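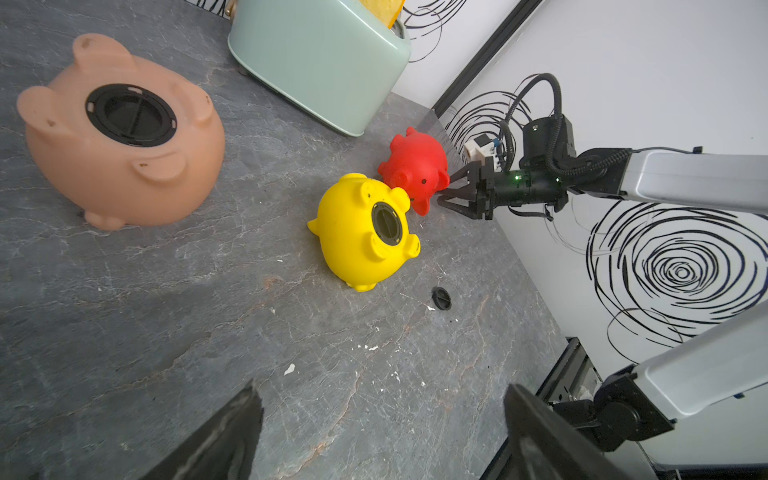
貯金箱ぶた3匹、石柄カウンターにて。桃・黄・赤

ミニ台所コーナーの片付け、やっと手をつけた。9月からずっと「週末やる」って言ってたやつ。連投します、すまん

まず貯金箱。なぜ台所に貯金箱なのかは聞かないで。おままごとのお店屋さんで使ってるうちに住みついた

大きい桃色と黄色は横倒しでおしりチェック。底の黒い丸いとこ、ここが小銭の出入口。赤い小さいのは黄色にぴったりくっついて立ってる

栓がひとつ、黄色の下のほうに転がってる。黒い丸いやつ。これ前にもなくして、Kulalcombeの店まで買いに行ったんだよね。合うサイズがなくて別の口のを無理やりはめて、結局あとで冷蔵庫の下から出てきた。往復の電車賃のほうが高い

栓の保管、みんなどうしてる? うちは小袋に入れて、その小袋をなくす

中身の話。去年開けたとき全部で600円。ぶた3匹で600円。夢がない

しかも200円はゲームセンターのメダルと交換されてた疑惑。犯人は家の中にいる

目標は今年中に桃色だけでも満タン。無理だと思うけど書いとく

で、次。トースターまわり

薄いミントグリーンのトースター、気に入ってる。Tuvarのカタログで見た棚の写真がこういう色でまとまってて、真似したくなって色だけ寄せた。棚は高くてやめた

パンは焼き色っていうか黄色。おもちゃのパンなので永遠に焼けない。朝ごはん7回ぶんくらい連続で「チン」って言わされた日がある
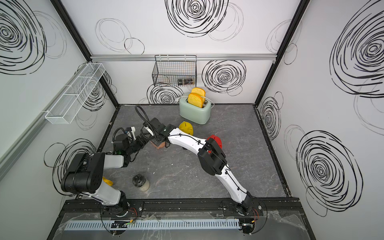 壁の網かごとトースターまわり。パプリカは黄と赤、まだ出しっぱなし

野菜が出しっぱなし問題。黄色と赤のパプリカがトースターの手前にいる。赤いほう、毎回かごに戻し忘れる

網かごは奥の壁が黒、左の壁が白。左のは仕切りつき。色そろえればよかった、買った時期が違うとこうなる

黒いかごには茶色っぽいラベルの小瓶がひとつだけ。贅沢な使い方。瓶の定位置にするつもりが、黒いふたの瓶はまだ下の台の上にいる。高さが足りるか測ってからにする

壁の白地に黒いぐるぐる模様、好き嫌い分かれるらしい。わたしは好き。ただ長く見てると目がまわる。片付け中は手元だけ見る、これ大事

ちなみに配置はPlanimeckで描いてみたんだけど、かごの奥行きを入れ忘れてて全然あてにならなかった。紙に鉛筆でいいわ

壁にかごをつける方式は正解だった。台の上がだいぶ拭きやすい。石柄だと白い粒がゴミなのか模様なのか分からんのが難点。指でこすって確認してる、毎回

今の仮ルール
・パプリカは左の仕切りかご
・瓶は奥の黒いかご(高さが合えば)
・ぶたは台所から引っ越し
・栓は、はめる。とにかくすぐはめる

ぶたの引っ越し先が決まらない。本棚の6段目は高すぎて届かないし、玄関だと通るたびに誰かが振る。音がね

Yordanovのふた付きの箱がひとつ余ってるはずだから、あとで探す。見つかったら続き書きまし

書きます、だった。ごはん作るのでいったんここまで。本物の台所のほうはもっとひどい、そっちは載せません

最近の投稿
・網かごのフック、どれを買うか迷って一周した話
・おままごと野菜、洗っていいやつとだめなやつ
・小銭を入れたまま引っ越すと重い
・Planimeckで部屋の図を描いてみた(失敗)
・Kulalcombeの店、閉店時間が早くなってた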